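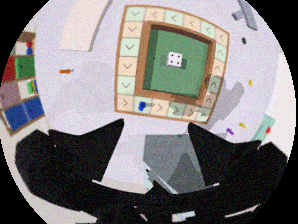

Ticket: die read and pawn move, simulated board-game task
Project: Nulletti
Opened by: Kyu-ri Lim
Status: open

Problem: the policy scores well on the training layouts and badly on the held-out ones. Over 600 held-out episodes it often moves the pawn the wrong number of tiles, mostly near the corners where the chevrons change direction.

Setup: twenty tiles in a ring, mint and peach, die in the tray in the middle. The policy gets the wrist view and a room view. Loose pieces are scattered over the table as distractors.

Tried so far:
– Checked the die labels against simulator state. No mismatches.
– Fixed the light position. Small gain, so shadows on the tiles are part of it but can't be all of it.
– Dropped the room view and trained again on the same 860 demonstrations. Corner errors went down, grasp failures went up.

From the room view the arm hides a fair bit of what is behind it, and the tray is small. I doubt the pips can be read from there at all. 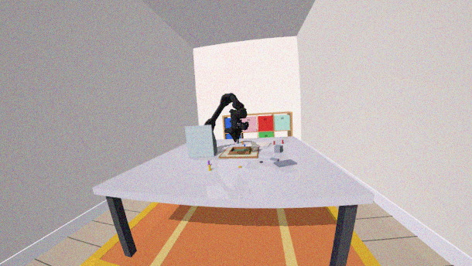
Ankica Stojanović: I'd keep both views but mask the room one once the gripper is closed. We had the same corner errors on Jevby and the cause was the tile order in the demos, which always started from the same side. Can you check that first?

Kyu-ri Lim: Checked. Starts are heavily skewed to one side. Regenerating with random starts, 100 episodes per side, and will post the held-out numbers when the run finishes.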